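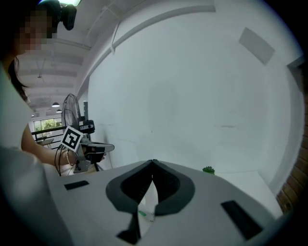 Capture-station checklist for the two-handed demonstration study, filled in by Pieter Venter before the Thursday block. The method has one operator working with a gripper in each hand and wearing the head unit, and the pose of each gripper is recovered from its square marker and its own wide-angle camera. From the left station the hand-held gripper's marker is in clear view with the small camera unit right behind it, and the cable loops down along the operator's forearm. The cable needs enough slack for a full arm reach. Mark each item OK, FIX or HOLD. A HOLD stops recording at that station.

1. Grippers

1.1 Finger pads close evenly along the seam. OK.
Comment: Closed and opened 30 times per gripper. Left pad on the spare sticks a little at the end of travel. Spare is usable but don't assign it for thin objects.

1.2 Pads clean, no tears. OK.

1.3 Housing screws tight. FIX.
Comment: One screw on the Prameo grip was a quarter turn loose. Tightened. Recheck at lunch.

1.4 Cable strain relief seated. OK.

2. Markers

2.1 Marker flat, corners down, no glare at the working angle. OK.
Comment: We went to matte print in December after detection dropped out near the ceiling lights. Keep using the matte sheets. The glossy ones are still in the drawer and should be thrown out.

2.2 Marker ID matches the gripper ID in the session file. HOLD, then OK.
Comment: Left and right were swapped in the file. This is the same mistake that cost us 7 episodes in the first round. File corrected and saved again before any recording.

2.3 Marker mount does not shift when pushed by hand. OK.

3. Head unit

3.1 Strap adjusted to the operator, not to the last person. OK.

3.2 Tracking holds through a slow turn of the head in each direction. OK.
Comment: One short loss facing the plain wall on the first try. Repeated twice with no loss. See section 4.

4. Surroundings

4.1 Walk path clear, no cables across it. OK.

4.2 Enough visual texture in every direction the gripper cameras will face. FIX.
Comment: The white wall is the weak spot. Apart from scuff marks and a small gray panel, the camera gets little to hold on to until the brick comes into view on the right. Drift on the test loop was worst during the stretch facing that wall. Hendricks wants printed sheets taped up. I would sooner turn the table, but either will do for this block. Write down which one was done. 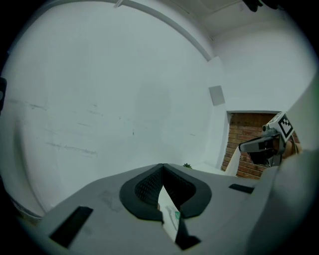
5. Recording

5.1 Clocks on all streams synced before the first episode. OK.

5.2 Test loop recorded and replayed. OK.
Comment: Start and end poses compared in the Astosier viewer. Gap was inside our limit on 4 loops out of 4 after the session file was fixed.

5.3 Free disk space for the full block. FIX.
Comment: Over 500 episodes from the last round had not been moved off the capture machine. Copy started to the Usden server. Do not delete the local files until the checksums have been compared.

5.4 Operator knows the stop word and the rest schedule. OK.

6. Result to carry forward

With the IDs right and the matte markers on, both gripper tracks stayed usable through the whole test loop, including the handover from one hand to the other. What remains is the drift at the plain wall. Episodes recorded facing it should be tagged so they can be left out of the training set and compared later.

Open items: 1.3, 4.2, 5.3
Checked by: P. Venter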